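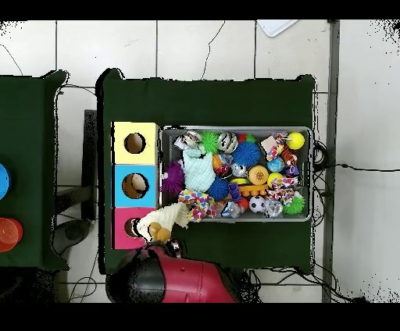

Do you need to read the first Tristesport book before the second one? I'd say you'll get by fine without it, though you'll miss why everyone in town hates the harbor master.

I read them in the wrong order myself. Sena Zakaria lent me the second one back in July, and I was 80 pages in before I noticed the little 2 on the spine. By then I was hooked (the flood chapter!) and wasn't going to stop and start over. Jolán Deák writes the kind of historical fiction where people worry about the price of lamp oil and whose turn it is to sit with grandmother, and I eat that stuff up. The war is going on somewhere, sure, but mostly you hear about it from whoever just got off the ferry.

The plot, quickly: Rernero is a cloth merchant who owes money to seven different people, and the Borbély sisters are the only ones who know where his ledger went. The older sister is wonderful. The younger one took me a while — she sulks through most of the first half and I kept wanting to shake her.

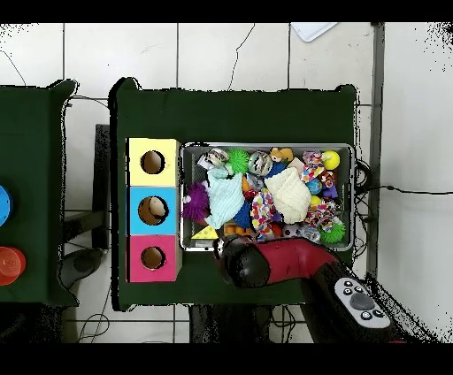

My one real complaint is the letters. There are a lot of them, all in italics, and some run on for pages when I just wanted to get back to the house and find out who'd been in the cellar. I skimmed two of them and then had to go back, of course, as one has the bit about the ledger in it. Serves me right.

The ending is a bit rushed too. After all that slow, lovely buildup we get the trial in a single chapter, and Rernero barely opens his mouth! I'd have happily read another hundred pages.

Still, I went straight out and got the first book, and I'm liking it even more. It's funnier, and the harbor master is just awful in it. Sena says the third is due next year and I've already told her I get it first.

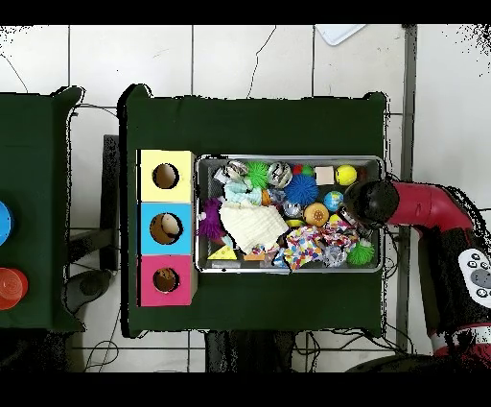
Three boxes and a tray full of toys on the green cloth

Last updated: 12/05/2021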